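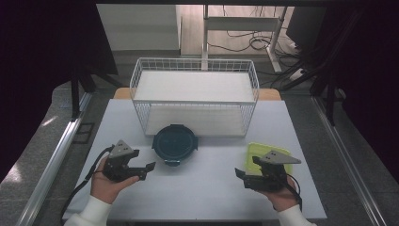

How to store food containers on a two-level wire rack

I have never trusted storage tips. Most want you to buy 30 matching boxes and throw out perfectly good ones. Still, I share a kitchen with Dumisani Cele, who will happily put a lid on the wrong shelf and leave it there until spring, so in April I gave in and tried a small wire rack. It helped a bit. My method is below, for what it's worth.

What you need

A wire rack or basket with a shelf in it. Wirik and Toturen both sell them and I couldn't tell you which is better. Your containers, washed and dried. A clear bit of table.

Step 1. Get everything out and put each lid on its own container. Any lid without a partner goes in a bag. If you haven't missed it after 2 weeks, out it goes. Fotini Zacharopoulos says a month, but Fotini has a bigger kitchen.

Step 2. Stand the rack on the table and try things in it before it goes in the cupboard. The packet will tell you it holds a full family set. I wouldn't believe that until you've tried your own.

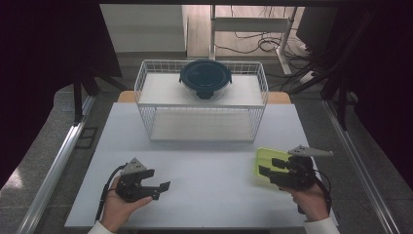 Step 3. Glass goes where you can reach it with both hands. For me that's the top shelf, though plenty of people swear by putting heavy things low down. If your rack wobbles, listen to them. Push down on the shelf first -- a cheap one will give.

Step 4. Plastic containers go in next, lids on. I know you can fit more in by nesting them with the lids stacked separately. I did that for years and spent them hunting for lids.
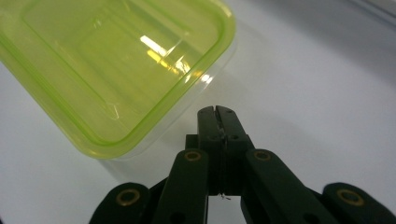 Green lid, showing the raised rim and the sunken middle.

Step 5. Check how your lids are shaped before piling anything on top. A sunken middle might hold a smaller box steady, or it might just collect crumbs. Mine does both.

Step 6. Put the rack in the cupboard and leave it alone for 7 days. If you're still putting things back in it by then, keep it. If not, take it back to the shop and keep the receipt handy next time.
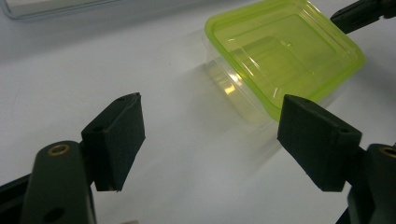

Do I need to label the containers?
I wouldn't bother with see-through ones. Godelieve Van Leeuwen labels hers and still opens three to find the rice.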